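Section 2: Getting Your Sketton Nesting Baskets Ready for the Table

Welcome to the second part of the guide. By now you have unwrapped your baskets, thrown away the tissue, and probably set them down on the nearest flat surface while you decide where they are going to live. We hope you'll take a few minutes with this section before you fill them, because woven baskets are happiest when they get a little attention at the start, and the time you put in now will save you some straightening and fussing later on (we have all been there, with a lopsided basket and a bag of oranges waiting in the other hand).

The Sketton baskets come in several colors and sizes, and they are meant to be mixed. You can match a bright one with a dark one, or keep to a single shade all the way through. The steps are the same whichever colors you chose.

What you will need

A clean, dry table or counter with some elbow room
A soft cloth, slightly damp
A second soft cloth, dry
A small brush with soft bristles (an old pastry brush does very nicely)
The felt pads from the Visser envelope, if you ordered them

Checking and cleaning

1. Clear a good open patch of table. You will want space to turn each basket all the way around without bumping into a fruit bowl or somebody's homework. A pale tabletop is especially handy for this job, as loose bits of fiber show up well against it.

2. Turn each basket upside down and give the bottom a few gentle taps with your open hand. A little dust and a few short bits of fiber may fall out. This is left over from the weaving and is perfectly normal with a new basket.

3. Brush along the weave, following the direction of the strands, and then go over the inside and the outside with the damp cloth. Wring the cloth out well first. You want it barely damp, the way you would have it for wiping a picture frame.

Caution: Do not soak the baskets, hold them under the faucet, or put them in the dishwasher. Too much water can loosen the weave and may cause the darker colors to run onto the lighter ones.

4. Leave the baskets to dry in a room with some moving air. Two hours is plenty in most homes, though in damp weather you may want to leave them overnight. Please keep them away from heaters and ovens while they dry.

Caution: Never place a basket on a radiator or any surface warmer than 80 degrees Fahrenheit to speed up the drying. The strands can become brittle, and a brittle rim will crack the first time it is squeezed.

Nesting the baskets

5. Set the larger basket where you can reach it from all sides, and press down lightly on the rim with both palms. If it rocks, turn it over and ease the base flat with your thumbs, working out from the middle. A bit of patience is the thing here! The weave will give slowly, and it is much better to press gently three times than hard once.

6. Hold the smaller basket by its rim and lower it into the larger one, keeping it level as it goes down. Let it find its own place and stop when you feel it meet the weave underneath. With an orange basket on the outside and a dark brown one inside, as shown, each color sets off the other, and it's a pairing we have become very fond of in our own kitchens.

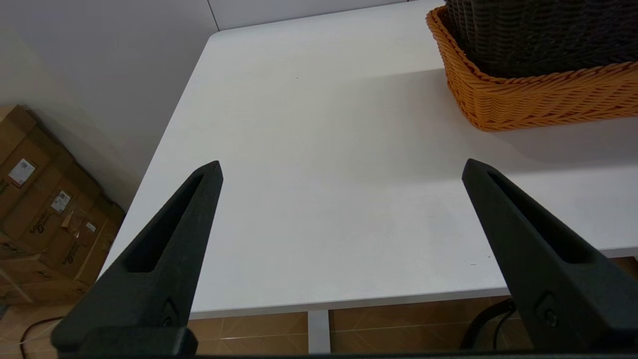 7. Turn the inner basket a little to the left and a little to the right. It should move freely. If it sticks, lift it out and try it again at a slightly different angle, as handwoven baskets are never perfectly round and there is usually one position that suits the two of them best.

Note: Once you have found that position, tie a short piece of thread to the inside of each rim so the threads line up. Farzana Akanda, who tests our kitchen pieces, does this with every set she takes home, and it makes putting them away much quicker.

8. If you are using the felt pads, stick them to the underside of the outer basket only. Press each one firmly and leave the basket standing for a while before you slide it anywhere.

Everyday use

Nested baskets are lovely for rolls and bread at supper. Line the inner one with a napkin, and when it needs refilling you can lift it straight out and leave the other on the table. They also do well with onions, napkins, mail, and balls of yarn. For soft fruit, please use a liner or a plate, as juice will stain the strands and is very hard to get out again.

Note: When you move a nested pair, carry it from underneath with both hands. Lifting by the inner rim will bring up the inner basket alone, and lifting by the outer rim puts a strain on the braiding when the basket is full.

If you are storing the baskets for a season, clean and dry them first, then nest them with a sheet of plain paper in between. Replacement felt pads and cotton liners are listed in Section 3, along with the sizes that fit each basket.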